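About Fuline

Hello, and thanks for clicking through! Most people only want the opening hours, so if you've come to this page I'll assume you're either nosy or you've got a paint tin in your hand and want to know who you'd be dealing with.

Fuline is a paint-mixing shop on Clolbridge, the steep street that runs down from Burnberg station. I opened it 12 years ago after a long spell behind the counter of a big builders' merchant, where I spent my days telling people that the colour they wanted had been discontinued. I got very tired of saying it. So I rented the narrowest shop in town, bought a second-hand tinting machine and started mixing colours for people who had a cushion, or a bit of old plate, or a leaf (we get a lot of leaves).

We mix for walls, woodwork, metal and furniture. Bring me a scrap of what you're trying to match, the bigger the better, and leave it with me for a day if you can. I can do it while you wait, but I do like to see a sample dry before I hand over a full tin. Paint in the pot tells you very little. Reds in particular are little devils and I've stopped making promises about them.

Greys are what we sell most of, by miles. People come in asking for "just a grey" and go home an hour later with 5 sample pots and a slight headache. Some lean pink, some lean green, and you often can't tell which until there's a second one next to it.
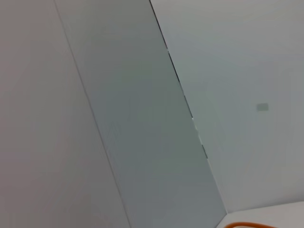
A pale grey beside a darker green-grey.

My own favourite is one we call Từ, a soft greeny grey that I first mixed one January when the shop was dead and I was playing about with leftovers. It took 40 goes before I could make it the same way twice! I've painted my kitchen in it, and the back door, and a chest of drawers that really didn't need doing.

There are four of us now, plus a Saturday helper in the busy months. We keep a card for every colour we've ever mixed, filed under your surname, so if you run out halfway up the stairs just ring and we'll make you some more. The cards from the first year are in my handwriting, so do be patient with us if yours is one of those.

We also run evening classes upstairs on choosing colour and getting a decent finish with a brush. They're small, 6 people at most, and you'll want old clothes. The next one is on Mon 17 March and there's tea and something from the bakery next door.

Delivery is free within Burnberg. Further out we'll need to have a chat about it, as the van is old and doesn't care for hills. Empty tins can come back to us whenever you're passing, lids on please.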